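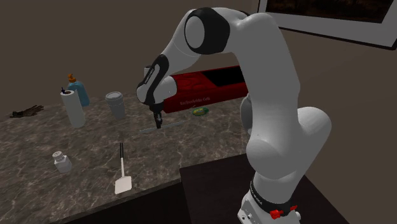 Marble-patterned worktop with a thin grey stick lying on it.

Looking after stone and stone-look worktops

Posted by Haoran Meng, April 9, 2020

Most of the worktop questions I get are from people who don't know what their worktop is made of. Find that out first. Real marble is cold to the touch in the morning and the veins carry on over the front edge. Laminate has a join or a printed edge strip, and if you look underneath near the sink cut-out you will see chipboard. Quartz composite sits between the two and is the hardest to tell by eye. If you have the paperwork from the fitter, look there before you buy any cleaner.

Daily cleaning

Warm water, a small squirt of washing-up liquid, a soft cloth. Rinse the cloth and go over it again, then dry with a tea towel. The drying matters more than the washing in a hard water area, as the white bloom around taps is only limescale that was left to sit. On laminate you can use a little white vinegar on the bloom. On marble you can't use vinegar at all, nor lemon, nor any bathroom descaler. The acid eats the polish and leaves a dull patch which no cleaner will bring back.

Stains on real marble

Oil, tea and turmeric are the usual ones. Mix bicarbonate of soda with water until it is as thick as yoghurt, spread it over the stain and a little beyond, cover with cling film and leave it overnight. Scrape it off with a plastic spatula and rinse. A tea stain often takes two goes. Oil can take four or five, and an old oil stain may never go completely.

Rust rings from tins need a proper marble poultice from a stone supplier. Don't try a rust remover meant for metal.

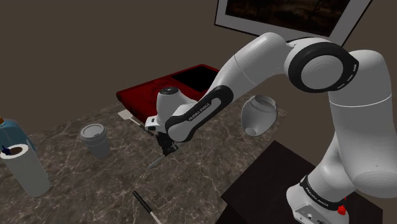
Sealing is the job most people put off. Drip a spoonful of water on the stone and leave it for ten minutes. If the stone darkens, it wants sealing. Clear the whole run first and wash it, then leave it a full day to dry. A marble worktop like the one in the picture takes the same treatment from end to end, so don't just do the bit by the hob. Put the sealer on with a lint-free cloth, wait for the time given on the bottle, and buff off every trace before it dries. If you miss some it goes sticky, and a fresh dab of sealer on the same spot will usually loosen it. A 500 ml bottle did my kitchen twice with some left over.

I do ours each May, when the windows can be left open.

Scratches

Fine scratches in laminate can be made less obvious with a wax filler stick in the nearest colour. Warm it in your hand, rub it across the scratch and not along it, and take off the extra with an old bank card. On polished marble leave scratches alone or get someone in. I had the patch by our kettle repolished when we lived on Long Road and it cost £169, including the call-out. I had already spent money on powders that made it worse.

Heat

Use a trivet on everything. Laminate blisters, the resin in quartz can go yellow, and marble may crack if a pan straight off the hob is put down near a cut-out. An old roof tile with felt glued underneath does perfectly well.

Joins and edges

Run a finger along the back of the sink twice a year. If the sealant lifts or has gone black, cut it out with a sharp knife, clean the gap with methylated spirit, let it dry and run a new bead. Water getting into a laminate join swells the board, and once it has swollen it stays that way.

Chopping boards slide less with a damp piece of kitchen paper underneath. Take it out afterwards and dry the spot.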